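## Cleaning limescale off a tap

Dosville has hard water, so taps there need doing every month or so. Use plain white vinegar - the cheap sort is fine.

1. Mix 500 ml of vinegar with the same amount of warm water.
2. Soak a cloth in it and wrap it round the tap. Hold it on with an elastic band.
3. Leave it for 20 minutes.
4. Take the cloth off and scrub round the base with an old toothbrush.
5. Rinse well and dry with a towel.

Thick scale may need 2 goes. Don't use vinegar on gold or brass finishes, or let it drip on marble. For those, use warm water and washing-up liquid.

If the spout has a screw-in filter, undo it and leave it in a small tub of the same mix overnight.

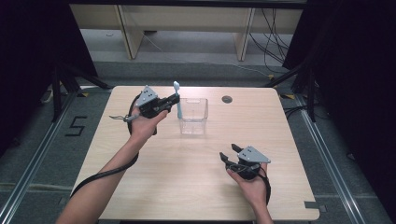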